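Small parts, small trays: Jerkton sorts itself out

Jerkton has a new attraction this September, and it is a table. The Vestulden repair room, which has long kept its washers, rings and stray screws in a biscuit tin of great depth and no mercy, has gone over to see-through trays with dividers.

The change was pushed through by Despina Zamfir, who runs the room and who once spent 70 minutes looking for the collar off a neighbour's desk lamp. It was in the tin. So, by her reckoning, were 417 other things, including a tooth.

Sorting happens on a plain white top, one piece at a time, on the grounds that a small plastic ring shows up rather better there than it did on the old tartan cloth.

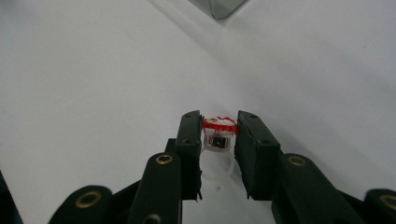

Where should a part go if it doesn't match anything else? Into a compartment of its own for one month, and after that into the bag for the Wurnach scrap collection.

The rule has already caused feeling. One regular, a Mr Farías, has asked for an extension on behalf of a spring, and has been given five days.

Zamfir says she tried lidded boxes first and found that people simply put the lids somewhere safe. With clear dividers you can tell from your chair whether you are looking at rings or at somebody's idea of a joke — most of the time, anyway. 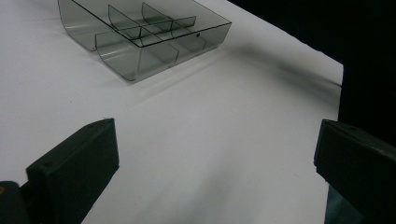
She would like the scooped sort of compartment throughout, as flat bottoms are murder on the fingernails when there is one washer left. Money for five more trays has been requested. The tin, meanwhile, has gone back to holding biscuits, though takers so far have been few. Sorting starts at ten in the morning and newcomers are welcome, with or without reading glasses.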